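Esmalte Drommont Mate al agua – Gris Surudetti

Ref. Jarnico DM-gris. Disponible en tienda y envío.

Esmalte acrílico al agua, acabado mate de verdad, para madera, metal imprimado y yeso. Interior. Bote de 5 litros. También en bote pequeño pero del pequeño quedan pocos, preguntar antes.

Lo tenemos desde enero y es el gris que más sale. Ni azulado ni verdoso. Gris medio, seco a la vista, sin brillos cuando le da la luz de lado. Para puertas, rodapiés, estanterías, radiadores fríos (nunca encendidos), muebles de cocina que no estén pegados al fuego.

Lo que lleva
Resina acrílica en base agua, poco olor. Se limpia con agua y jabón mientras está fresco. Una vez seco, ya no, toca rascar. No lleva antióxido: en hierro hay que dar imprimación primero, la Doãn blanca o la Doãn gris, cualquiera de las dos vale. La gris ahorra una mano.

Cómo se aplica
Lijar suave, quitar polvo, trapo húmedo, dejar secar. Remover bien el bote, bien quiere decir hasta el fondo con una paleta ancha, el mateante se posa y si no se remueve salen zonas con brillo y zonas sin. Nos llaman por eso todas las semanas.
Rodillo de espuma fina para puertas lisas, brocha de fibra sintética para molduras. Pistola también, diluido con un poco de agua, probar antes en un cartón.
Dos manos. Entre mano y mano, 24 horas. En la etiqueta vieja ponía menos, hacer caso a ésta.
No pintar con sol directo ni con la calefacción a tope. Por debajo de temperatura de abrigo, tampoco, tarda muchísimo y marca.
No repasar lo que ya está tirando. Si se ve un fallo se deja, se lija al dia siguiente y se retoca con la segunda mano.

Resistencia
Ensayo de frote húmedo del fabricante: 2.000 ciclos. A los 300 el mate todavía está igual, a partir de ahí puede pulirse algo en las zonas de roce, manillas sobre todo. Es lo normal en un mate. Quien quiera aguante de pasillo de colegio que mire el satinado, misma carta de colores.

Limpieza: bayeta húmeda y jabón neutro. Nada de estropajo, nada de amoniaco, nada de esas esponjas blancas «mágicas» que dejan cerco brillante.

Color
Gris Surudetti, el de la carta de siempre. Se puede ajustar en máquina un punto más claro o más oscuro, sin recargo, pero el bote ajustado no se devuelve. Si hacen falta varios botes, pedirlos juntos para que sean del mismo lote – y si aun así no coinciden, mezclarlos en un cubo grande antes de empezar.
Muestra en cartón gratis en mostrador. Por correo se cobra el sello.
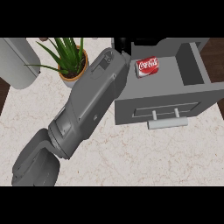 Gris mate en render. En pantalla el tono varía, pedir muestra.

Opiniones
Visitación Villanueva: «Puertas de toda la casa, nueve, con rodillo. Cubre muy bien, la segunda mano casi era por gusto. Le quito una estrella por la tapa, que la abrí con destornillador y ya no cerró igual.»
Jarosław Baran: «Lo uso para muebles de encargo. Mate parejo si se remueve. Las marcas de dedos se ven los primeros días, luego menos.»

Respuesta de tienda: lo de la tapa lo sabemos. Poner film debajo y golpear con maza de goma, cierra.

Preguntas que llegan mucho
¿Sobre melamina? Con imprimación de agarre sí. Sin ella salta con la uña.
¿Exterior? No. Hay otra gama.
¿Se puede barnizar encima? Se puede con barniz mate al agua, oscurece un poco el tono. Hacer prueba.
¿Azulejo de baño? No lo recomendamos, hay producto específico.

Entrega
Pedidos antes del martes a mediodía salen en la ruta de esa semana. Fuera de ruta, por agencia, portes aparte. El bote grande pesa, no lo dejamos en buzones ni en consignas. Revisar la tapa delante del repartidor y si viene abollada apuntarlo en el albaran.

Guardar el bote bien cerrado, de pie, sin heladas. Los restos al punto limpio, no al fregadero.

Relacionados: Imprimación Doãn gris, Drommont Satinado, rodillo espuma Jarnico recambio, masilla fina al agua.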